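4.2 What people said about keeping a winter coat

Figure 3. A hooded puffer jacket, laid out on a bed.

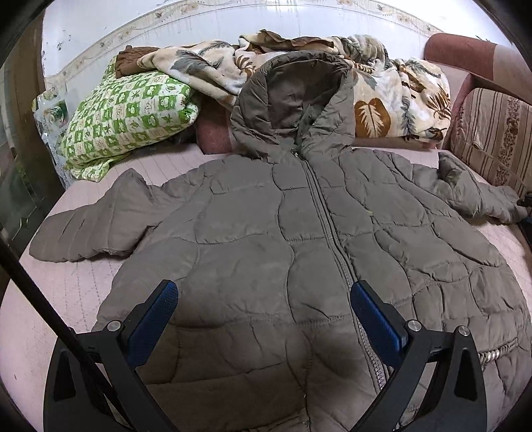 I'll start with the wardrobes, as that is where most of my good conversations took place. The survey gave us 123 usable replies from Nustthorpe and the villages on the Sulell side, and I'm fond of the survey, but people write very little in a box marked "reasons". Put the same people in front of an open cupboard and they'll talk until the tea is cold (and mine often was). So this section leans heavily on the 22 home visits, with the survey brought in where it helps.

The question I asked everyone was a plain one: when did you last think of getting rid of your winter coat, and what stopped you? I had expected to hear about money. We'd built half the interview guide on it! Volkan Uçar, who did the visits on the east side of town, had a hunch from the start that money would come up late and a bit sheepishly, and he was right. Most people got to it only after they'd told us where the coat had been. One woman dated hers by the school her son was at when she bought it. Another knew exactly which bus she'd been waiting for when the lining first tore. Price came in at the end, usually as "and of course it wasn't cheap".

The second thing that came up again and again was washing. I hadn't given washing a single line in the guide, which I now regret. Padded coats make people nervous. They worry about the filling going into lumps, about the drum of the machine, about whether it'll ever dry in a flat with one radiator. Several had simply never washed theirs and were a bit shy about telling me (I told them about my own, which I think helped). What matters for our argument is that a coat nobody dares to wash gets to look tired long before it wears out, and looking tired was the most common reason given for buying another. In the survey answers the word "shabby" turns up far more often than "torn" or "broken".

Zips are their own story. The Türkmen repair shop on the market square very kindly let me sit in the corner through most of June, when trade is slow and there's time to chat. A new zip there costs less than people guess, but customers had often put the job off for a whole winter, doing without the top few inches or holding the front shut with a scarf. Tươi Ông, who ran our diary study, found the same habit in the written diaries. One of her diarists mentions a stuck zip on nine separate mornings before doing anything at all about it. I find that oddly cheering. The coat was a nuisance every day and it still got worn every day.

We should be careful here, though. The people who let us into their homes were the sort of people who keep things. Somebody who clears out every spring has very little to show a visitor and, I suspect, less patience with being asked. The replacement figures from the Sestari panel, which covers over 3,000 households, suggest a much quicker turnover than anything I saw in Nustthorpe. I don't think the two sets of results quarrel with each other, but they do describe different sorts of household, and I'd be wary of anyone who quoted mine without theirs.

Then there is the spare coat. Nearly everyone I visited had one, and we hadn't planned for it. It's the coat for the allotment, the dog, the bins, the car boot. It has been demoted, if you like, and once demoted it seems to be safe for years. Volkan and I disagreed about how to code these. He wanted them down as discarded, on the grounds that a replacement had been bought. I wanted them as kept, on the grounds that I'd just seen them on the hook. In the end we gave them a code of their own, and Table 2 shows them as a separate row. Readers who'd like to fold that row into one of the others are welcome to. It shifts the totals a fair bit, and I'd rather that was out in the open than hidden in a footnote.

Children's coats behaved quite differently and I've left them out of this section altogether. They're outgrown before any of these questions come up, and most of the talk about them was to do with cousins. We come back to them in 4.3, along with the school swap rail.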